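4장. 개봉과 첫 설치 (보르클리 가정용 정수기, 언더싱크형)

제조사 상자에는 ‘10분이면 끝나는 설치’라고 적혀 있습니다. 믿지 마십시오. 싱크대 밑을 비우는 데만 그 정도 걸립니다. 이 안내서는 대리점 제타셀이 아니라 사용자 모임 자카리아에서 따로 정리한 것이고, 판매 문구와 다른 부분은 다르다고 적었습니다.

준비: 커터칼, 몽키 스패너, 마른 수건 두 장, 대야, 그리고 부품을 늘어놓을 탁자.

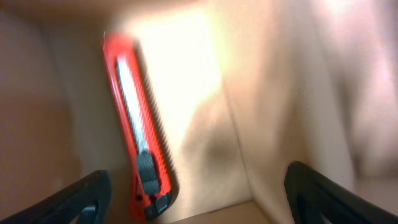
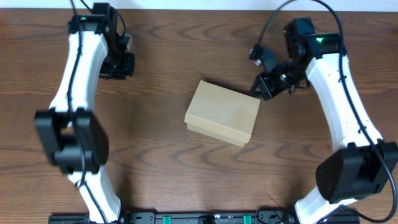 4.1 개봉

1. 상자는 윗면 테이프만 얕게 긋습니다. 칼날은 한 칸만 뺍니다. 급수 호스가 뚜껑 바로 밑에 말려 있어서 깊게 넣으면 호스부터 상합니다.
2. 본체, 필터 세 개, 호스 두 줄, 분기 밸브, 전용 수전을 꺼내 부품표와 대조합니다. 부품표에는 고무 패킹이 ‘여분 포함’이라고 되어 있지만 우리가 받은 상자에는 여분이 없었습니다.
3. 필터 비닐은 아직 벗기지 마십시오.

주의: 호스에 꺾인 자국이 있으면 그대로 쓰지 말고 교환을 요청하십시오. 상담원은 “물이 지나가면 펴진다”고 답할 때가 있습니다. 우리 집 것은 펴지지 않았습니다.

4.2 분기 밸브 연결

1. 싱크대 아래 냉수 밸브를 잠급니다. 수도꼭지를 틀어 남은 물을 뺍니다.
2. 대야를 받치고 냉수 호스를 풉니다.
3. 분기 밸브에 패킹을 끼우고 손으로 끝까지 돌린 다음, 스패너로 반의 반 바퀴만 더 조입니다. 설명서 그림에는 한 바퀴로 나와 있는데 그렇게 조이면 패킹이 밀려 나옵니다.
4. 풀어 둔 냉수 호스를 분기 밸브 위쪽에 다시 연결합니다.

참고: 온수 배관에는 연결하지 마십시오. 이 점만큼은 제조사 말이 맞습니다.

4.3 필터 장착과 세척

1. 비닐을 벗기고 번호 순서대로 끼웁니다. ‘딸깍’ 소리가 난다고 하지만 2번 필터는 소리가 거의 없습니다. 화살표 두 개가 마주 보는지로 확인하십시오.
2. 본체의 급수구와 분기 밸브를 호스로 잇고, 출수구는 전용 수전에 연결합니다.
3. 냉수 밸브를 천천히 열고 이음매마다 마른 수건을 대 봅니다. 젖으면 잠그고 4.2의 3번부터 다시 합니다.
4. 전용 수전을 열어 80리터를 흘려보냅니다. 요약 카드에는 ‘잠시’라고만 적혀 있으니 무시하십시오. 검은 가루가 계속 보이면 100리터까지 늘립니다.

4.4 필터 수명 표시등

표시등은 수질을 재지 않습니다. 날짜만 셉니다. 223일이 지나면 물을 한 컵도 안 썼어도 빨간불이 들어옵니다. 교체일은 필터 옆면에 유성펜으로 직접 적어 두는 편이 낫습니다.

플로디믹 앱을 연결하면 ‘맞춤 교체 시기’를 알려 준다고 합니다. 수니타 차우한 님이 2월부터 앱과 표시등을 나란히 두고 비교했는데 두 알림이 같은 날 왔습니다. 앱 가입은 선택 사항이며, 이 안내서의 어떤 단계에도 필요하지 않습니다.

주의: 집을 오래 비울 때는 냉수 밸브를 잠그십시오. 누수 차단 기능은 본체 안쪽의 물만 감지하고 호스 이음매는 감지하지 못합니다. 이음매 점검 방법은 5장에 있습니다.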